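Truvden Baking School
About Us

Home | Classes | About Us | Gift Cards | Find Us | Contact

Small school. Big table. Lots of flour.

Truvden is a baking school for people who bake at home, or want to. Bread mostly. Also flatbreads, pie crust, plain cakes, a few cookies when December gets close. We don't do wedding cakes and we don't do sugar flowers – plenty of other people in town do, and do them well.

We've been meaning to rewrite this page for ages. The old one still listed the Thursday pasta class, which ended two summers ago. Sorry to everybody who called about it.

How it started

Rukhsana Siddiqui taught four people to make naan in her own kitchen one Sunday. They came back the next Sunday with friends. Then the friends had friends. By winter there were coats piled on the bed and a waiting list on the fridge door, and her family wanted the kitchen back.

Faisal Paracha had the lease on the old Memon tile shop and was using half of it. The other half had a sink, good light, and a floor nobody minded getting flour on. Two ovens went in first. Then shelves. Then the long tables, which came in through the front window because the door is narrow. The glass guy still talks about it.

The name was on the tile shop's back gate when we got here. Truvden. No idea. Kept it.

Who's here now

Rukhsana Siddiqui – flatbreads, enriched doughs, the beginner course. Still teaches most Sundays. Will make you knead longer than you want to.

Remo Bassi – sourdough and anything with a long rise. Twenty-odd years in bakeries before this, starting work when the rest of us were going to bed. Now he starts at nine and says he's never slept better.

Atif Zaidi – cakes, pie, the teen classes. Also runs the bookings, so if your email got answered at 11 pm that was him.

Faisal Paracha – ovens, deliveries, bills, the roof.

Maarten Wouters – joined last November. Teaches the rye and seeded loaves, and the one-off called What Went Wrong, where you bring in a failed loaf and we cut it open. More popular then we expected.

What a class is like

You come in, hang up your coat, wash your hands, find an apron. Aprons are on the hooks by the sink. Take any, they're all the same size, tie it twice if you need to.

Everyone bakes. No sitting and watching somebody else do it for two hours. There's a short demo at the start, ten minutes or so, then you're on your own dough and a teacher is walking around. Ask things. Ask them twice.

Classes are capped at a number we can actually feed, because there is always lunch or supper at the end. Soup, butter, whatever came out of the oven. Bring a box for leftovers. We have paper bags but they go fast.

What we teach first

Every beginner course runs in the same order. People ask about it before they book, so:

1. Reading the recipe. All of it, before you touch anything. Sounds silly. Half of the trouble people bring us comes from a line near the bottom that says "leave overnight."

2. Getting your things out. Bowls, scraper, towel, pans. Flour down from the shelf. Butter out of the fridge if it's supposed to be soft. You'll work on a table at home that's also the homework table and the mail table, so we practice clearing it too.

3. Weighing. We weigh everything, water included. Cups are fine for soup. A cup of flour can be one thing when you scoop and another when you spoon, and then you wonder why Tuesday's loaf was a brick. Any kitchen scale does the job. Put the bowl on, set it to zero, pour. Set it to zero again, next ingredient. Big bowl stays on the scale, small bowl to tip from. Once you've got the rhythm it's quicker than measuring cups and there's less to wash.
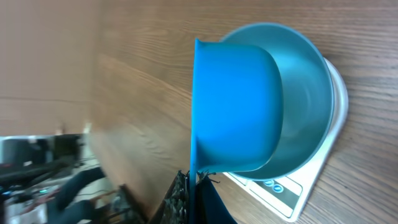

4. Mixing by hand. No machines in the first course. Rukhsana's rule. You need to know what dough feels like when it's not ready, and a mixer won't tell you.

5. Waiting. The hard one. We do the dishes, drink tea, talk about flour.

6. Shaping, baking, and leaving the loaf alone until it cools. Nobody manages the last part.

Courses and prices

Beginner Bread – 4 weeks, one evening a week, 6:30 start. Flour and everything else included.

Flatbreads with Rukhsana – single class, Sunday, 11 am. $80, lunch included.

Teen Baking – single class, ages 12 to 16, $39. Parents can wait in the front room, there's coffee and a sofa. Please don't coach from the doorway.

What Went Wrong – $39. Bring the loaf. Bring the recipe too, that part gets forgotten every time.

Sourdough, rye and pie crust run when enough people ask. Get on the list, Atif will write to you.

Flour

Most of ours comes from Costitz, a mill a couple of hours north. White, whole wheat, rye, and a coarse one Maarten likes and the rest of us argue with. We sell it by the bag at the front, same price we charge ourselves plus the gas. Rye sells out. Call first.

Last year our classes made 1,816 loaves. Atif keeps the tally on the inside of the pantry door and only wiped it off once by accident.

The Bondovik table

If you've been here you know the one. Long, heavy, dents all over. It was the cutting table at Bondovik, the upholstery place that closed down, and we got it for the price of hauling it away. Seats a whole class for supper if people are friendly about elbows. There are old pencil marks on one side, we've never sanded them off. Don't put hot pans on it, please. Trivets are in the drawer.

Things people ask

Do I need to bring anything?
A box. Hair tie if your hair is long. Shoes you don't mind flour on.

I've never baked at all.
Good. Beginner Bread.

Allergies?
There's wheat in the air here, always. We can't make it safe for celiacs and won't pretend to. Nuts, eggs, dairy – tell us when you book and we'll work it out with you.

Can I buy the bowls and scales you use?
We don't sell equipment. Whatever you have in the cupboard is probably ok. Bring it in and we'll take a look if you're not sure.

Can I cancel?
Up to two days before, full refund. After that we'll move you to another date if we can. If you're sick, stay home, just call.

Do you do birthdays or office groups?
Yes to both, weekday afternoons. Small groups only. Ask Atif.

Parking?
On the street, or behind the tile shop side after 5. Not in front of the gate, Faisal needs it for deliverys.

Gift cards?
Yes. Any amount, good for any class, no end date. Pick up at the front or we mail it.

Come by

We're usually in by nine. If the door is locked, we're in the back with the ovens going and can't hear it – knock on the side window. Weekday mornings are the quiet time if you want to look around before you book. Sundays are a zoo until two.

Phone is best before noon. Email any time. If you don't hear back within a couple of days, write again, it got buried.

New class list goes up at the start of each month.

Classes | Gift Cards | Find Us | Contact
Truvden Baking School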